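Slide 6, gathering the runs. Keep it short, demo eats time

- start with the number: 800 attempts in June, 93 thrown out
- why thrown out? mostly teleop lag, a few bad resets. say it plainly
- Flurnovia = the sim, Drodwood = the task list. people mix these up

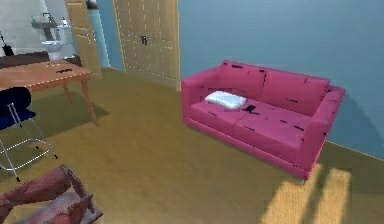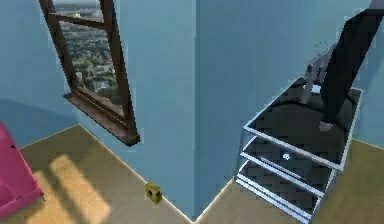 What we want from Drodwood is variety in the approach, same goal reached lots of ways. 11 starting poses per task, don't read them out. Point at the nightstand one, fingers low over the dark top, and say angle matters here, shiny surfaces gave us the worst depth. Sofa with the little black thing by the pillow = small target on a soft seat, differnt problem. Ask the room which they'd expect to be harder. wait for hands

- Nishimura split: train on one half of the rooms, test on other
- 2 operators only, so style bias. admit it before Q&A
- next slide is Flirnness scores, SKIP if past twenty to

water!! then teh video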